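Wanted: two patient people to help a robot arm take computers apart and put them back together

Shared workshop at Mokcombe, back bench. Unpaid, with access to the kettle.

Posted July 2022

The project is called Luvunitz. It is a robot arm, a two-finger gripper, a slatted table and a growing number of old desktop towers that other people were throwing out. The plan is for the arm to move memory modules between a printed holder plate and the motherboard without one of us leaning in to help. We have been leaning in to help since May.

Craig MacRitchie runs the arm and writes most of the code. Shiuli Nanayakkara draws and prints the fixtures, then draws them again. We would like a third and a fourth opinion, preferably attached to hands.
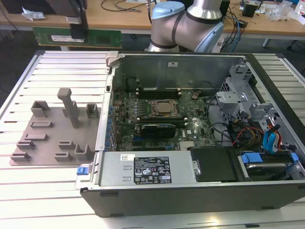
Do I need to have worked with robots before?
Previous robot work is welcome but far from required. If you have put memory into a PC and remember which way the notch goes, you are already ahead of the software.

What you would be doing

Mostly resetting. The arm makes an attempt, you write down what it did, you put everything back, and it makes another. We want 1000 logged attempts before we change the gripper fingers again, and we have 29. You can see why we are advertising.

There is also cable work. Every tower has its own nest of wires, and a drooping cable in the wrong place can spoil an otherwise decent approach. If you are the kind of person who owns more than one size of zip tie, please say so in your message.
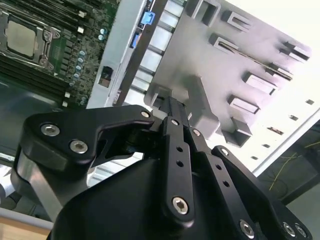
How much time does it take?
We ask for 2 evenings a month, around three hours each. Come more often if you like, but tell Craig first so that he can clear his lunch off the spare stool.

When the arm is being difficult we go back to the wrist camera pictures and argue over them. It is slow, and somebody always wants to blame the lighting (Shiuli, usually, and she is usually right). You should be comfortable staring at a motherboard for longer than a motherboard deserves.
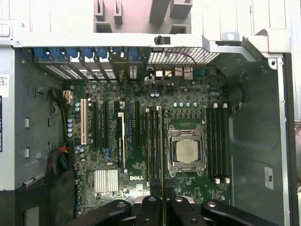
What you would get

A key to the workshop after your first month. Shelf space, one shelf. Use of the printer whenever it is not making holders, so late at night. Your name in the build notes, spelled correctly. We can also cover up to $100 a person for parts and travel, thanks to a small grant from Notitz, who have not yet asked how it is going.

What we need from you

You must be 18 or over and able to get to Mokcombe under your own steam. Tie back long hair, leave the dangling lanyard at home, and learn where the emergency stop is before you learn anything else. We do not work on a tower that is plugged in, and we do not reach across the table while the arm is powered, however much it looks like it has given up.

A little Python would be handy. So would neat handwriting, as the log is a paper notebook and Craig's pages are open to interpretation.

The holder plate is the part we would most like fresh eyes on. Shiuli has a drawer of earlier versions, and she will talk you through them if you sit still long enough.

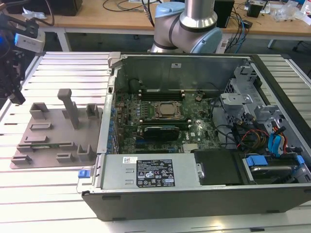
She would also like somebody to take over measuring, so if you own calipers and have feelings about tolerances, put that near the top of your message. The next plate is meant to be easier to line up with the case, and we'd like it drawn by someone who hasn't already made all of our mistakes.

How to apply

Leave a note in the Luvunitz tray by the Mowat Street door, or pin one to the board above it. Tell us what you last took apart and whether it went back together. Both answers are acceptable. Craig empties the tray when he remembers, and Shiuli empties it when he doesn't.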